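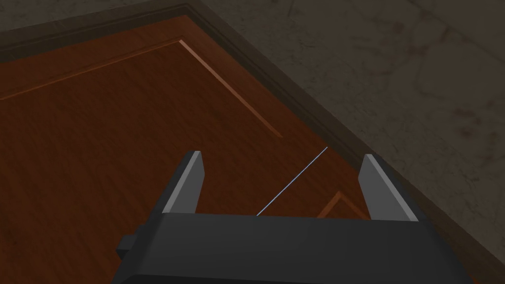

Public buildings should be painted in colors that people can name. Over the past decade, the town of Brundby has repainted its library, its clinic and both of its schools in shades of gray. The change was never put to residents as a question, and it deserves to be one. 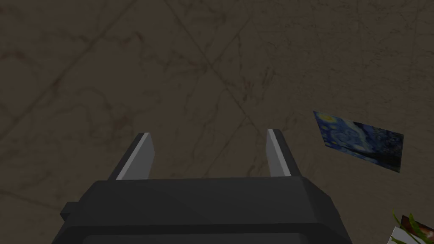
The usual defense of gray is cost. A single shade, bought in bulk, is easier to store and to touch up, and the Vidal supply contract lists 157 tints of which the town now orders four. Gray also has its merits on a simple form: the dark charcoal body shown here, with its slightly lighter top surface and crisp edges, reads clearly from its shading alone. A school corridor 90 feet long has no such edges to offer, and a child looking for the right door is poorly served by it.

Residents have noticed. Of the 1117 replies to the library survey in May, 939 favored a return to color on at least one floor.

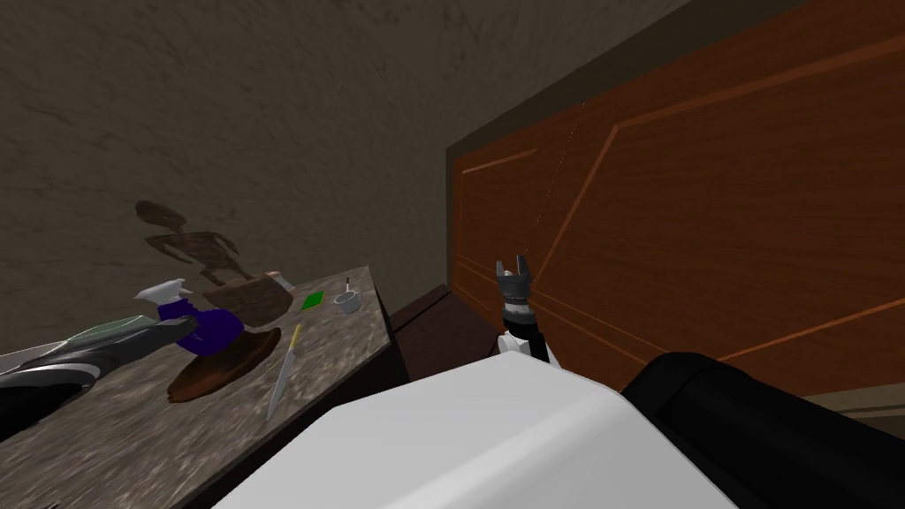 Those replies were not calls for bright paint on every wall. Most asked for a warm shade near entrances and a different color for each level — modest requests, and cheap ones if they are met when repainting is already due.

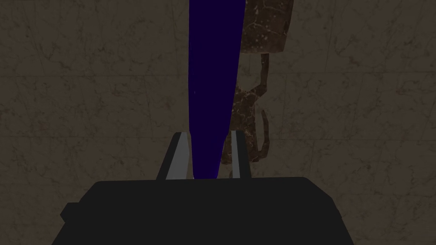
## What the town should do

Nana Odoi of the Flakden planning office has proposed that color schemes be posted for comment before any contract is signed. Brundby should adopt the same rule, beginning with the clinic.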